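Lastier Desktop Whiteboard

Home / Office and Study / Boards / Lastier Desktop Whiteboard

In stock - ships from our Staramthorpe warehouse

I've been selling desk stuff for a long time now, and the thing I get asked for more than anything else is a whiteboard that doesn't need a wall. Renters want one, teachers want one, my sister-in-law wants one and keeps "borrowing" the shop sample. So when the Lastier came in last October I took one home before I'd even put a price on it, and it's been sitting behind my keyboard ever since.

First things first, the surface. I've had cheap boards that went gray and ghosty after a month (you wipe, and you can still read last week's shopping list if you tilt your head). The Lastier has a hard gloss coating and I'm rough on it. I leave notes up for weeks, I forget, I go on vacation, I come back, and it still comes clean with a dry wipe most of the time. For the stubborn stuff I use a damp cloth and a tiny drop of dish soap. Please don't use scouring pads on it! A customer did and then wanted a refund, and I had to be the bad guy.

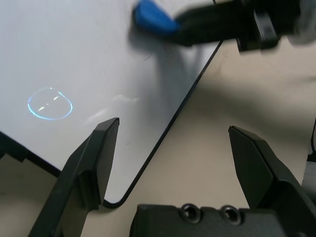
Glossy white face with thin black edging, plus a blue eraser-like block.

The rounded corners are a bigger deal than they sound. My old board had square metal corners and one of them took a chunk out of my door frame when I was moving it from room to room. I move this one constantly - kitchen table for meal planning, office for work, floor of the hallway when the kids are playing restaurant and need a menu.

Does it wobble? A bit, if you press hard at the very top while it's standing on its foot. I write big and I lean on things, so I lay it flat when I'm drawing anything complicated and stand it up again when I'm done. If you mostly write lists you won't notice.

It's magnetic too, though I'd call it politely magnetic. One sheet of paper under a small magnet, fine. A stack of takeout menus, no, they'll slide down overnight and you'll find them behind the desk. Yatziri Figueroa, who runs our returns desk, tells me the Lavoie flat magnets hold better than the round ones, and she's right, so those are the ones I now stock.

What you get

Board with folding foot
Two dry-erase markers, black and red
Screw-in wall hooks, if you change your mind about walls
Printed care card

Erasers are sold separately, on the accessories page. The foot clips into the back and comes off without tools. Push until it clicks. If you don't hear a click it isn't in, and I say that as somebody who has watched a board lie down slowly in front of a customer.

A word about markers, since I get emails. Any low-odor dry-erase marker is fine. The neon ones with chalky ink are for glass, and they leave a shadow on this coating. If you've already done it, scribble over the mark with a normal black dry-erase marker and wipe while it's fresh. Works nearly every time. Permanent marker comes off the same way, with more elbow grease and some muttering.

Buying for a school or an office

Orders of 8 boards or more get free delivery, and 20 or more gets you a discount on top. Write to Levente Vass for a quote, he's quick. The biggest order we've sent out so far was 100 boards to a tutoring center in Sundville, and they've since come back for extra markers, which I'm taking as a compliment.

What customers say

"Bought it for my daughter's spelling words and ended up using it for everything. Easy to wipe, light enough for her to carry." - Viorica Milošević

"Good board, the included red marker dried out fast. The replacement came right away." - Relu Olteanu

"I wish the foot folded flatter. Otherwise very happy with it." - Kiran Semwal

(I agree with Kiran on the foot, and I've passed it along to the maker.)

Returns

You've got 20 days to send it back if it isn't for you. Wipe it off first, please, and keep the corner protectors from the box because it travels much better with them on.

Item no. 292
Page updated 12th February

Goes well with: Lavoie flat magnets, refill markers, felt erasers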